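Three Grippers, One Bin, Not Much Sleep

Skikotgate, late July. The workshop on the second floor smells of coffee and warm cable insulation. Two weeks to pick a gripper. They've used up most of it already.

The job sounds like nothing. Take bars out of a bin. Put them somewhere else. Do it again until the bin is empty, then swap bins, then again. People have been doing it by hand forever and they don't even look down. A robot arm has to look, plan, reach, close, lift, and hope.

Three candidates made the short list. The Flavell, a two-finger pinch gripper, air driven, light, cheap to fix. The Blomqvist, electric, heavier, with force feedback and a manual as thick as a sandwich. And the Fovar, a suction head, which everybody on the team wanted to win because suction is easy. You touch the thing, you have the thing. No fingers to squeeze in beside a wall.

Fovar went out first. Flat faces, great. Bars leaning on each other, less great. The cup would land half on one bar and half on its neighbor and hiss. By lunch on the second day somebody had written HISS on the whiteboard with a tally under it. A bigger cup made it worse, a smaller one let go on the swing. It's still on the shelf, and it will be perfect for cartons. These aren't cartons.

So, fingers.

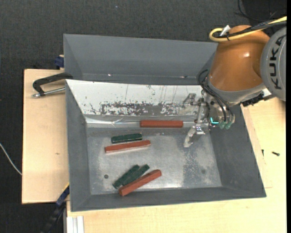 Fingers have their own trouble and it's mostly walls. A pinch gripper needs room on both sides of the part, and a bin is a machine for taking that room away. Middle of the floor, no problem, the planner finds a grasp before you've put your cup down. Up against the back it gets ugly. Take the red bar lying almost flat along the rear edge of the floor, just left of the gripper – one finger has to go down behind it, where the wall meets the floor, and there's hardly any behind to go down. The two green ones side by side near the front are the other classic. Which gap do you aim for? The planner likes the gap between them. The gap between them is a lie.

Both finger grippers ran on the same arm, same bins, same bars, same camera. That part the team was strict about. Earlier comparisons had gone soft because someone would swap the gripper and also "just quickly" retune the vision, and then who knows what you've measured. This time the vision code was frozen. 1,204 pick attempts in all, split evenly. Bars tipped in any old way, no tidying up afterward. That last rule got broken once, and the run was thrown out.

First-try results: Blomqvist 79 percent, Flavell 62. On paper, done, go home.

Except look at how they miss. The Blomqvist misses slowly. It feels contact, backs off, thinks, tries a new angle, feels contact again. Very polite. Against a sloping wall it can spend ages being polite. The Flavell misses fast. It comes down, bites air, comes back up, goes again with a fresh image, and quite often the failed bite has nudged the bar off the wall, so the second try is easier then the first. Nobody designed that. One of the operators calls it elbowing, and the name stuck.

Do you score first tries or empty bins? Arguments over that took up most of an afternoon. An empty bin is what a customer pays for. But a gripper that gets there by shoving things will sooner or later shove something that matters, a machined edge, say, or a painted face. Test bars don't complain. Real parts do.

Maintenance cuts the other way. Flavell fingers come off with an ordinary hex key and a new set is on before the kettle boils. The Blomqvist wants its own tool and a recalibration after, and the recalibration wants the arm parked, and then the afternoon is gone. Air lines are the Flavell's weak spot. Hoses snag. Route them tight and they pull at full wrist rotation, route them loose and they wander into the camera's view. There is a right length. It took three days to find and it's now written on tape stuck to the cabinet door.

Things that turned out not to matter as much as expected: bar color, once exposure was locked. Gripper weight, at these speeds. Controller brand, which had eaten two whole meetings in June.

Things that mattered more: finger tip shape. A thinner tip on the Flavell got into corners the stock one couldnt touch, but it bent sooner. The Blomqvist tips are fixed, more or less, unless you want to argue with the warranty.

When I left, the plan was Flavell for the pilot line with the thin tips, Blomqvist held back for anything with a finish on it. Provisional, they kept saying. A new set of tips was due in the morning, stiffer, and the arm was already booked from eight.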